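Fiten Small Clothes Rack, 6 Months In
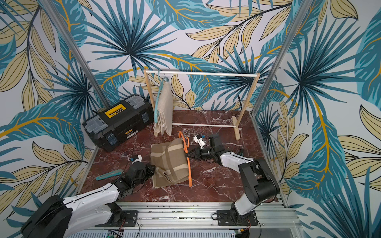
I bought the Fiten in April for hand towels and baby things that don't need a full-size dryer. It has wooden legs, a wooden foot on each side and two white bars. Assembly took 6 minutes with one screwdriver. A single hanger goes over the top bar without trouble, and the teal one on the left has a beige cloth draped over it that comes down nearly to the floor. That is the main limit of this rack. Anything longer than a hand towel has to be folded shorter or it will touch whatever the rack is standing on.

The lower bar is close to the floor, so I mostly use it for socks. The feet are flat and sit well on stone. On carpet it leans a little. I had to retighten 2 screws in the summer and they have held.

I also looked at the Sternex, which folds flat but costs almost twice as much. If you need to put your rack away every day, get that one. The Fiten has to be taken apart to store it.

Hangers are not included. Any thin plastic ones will do.

Bought at: Peñalver
Would buy again: yes, for small items only

Posted Oct 5, 2024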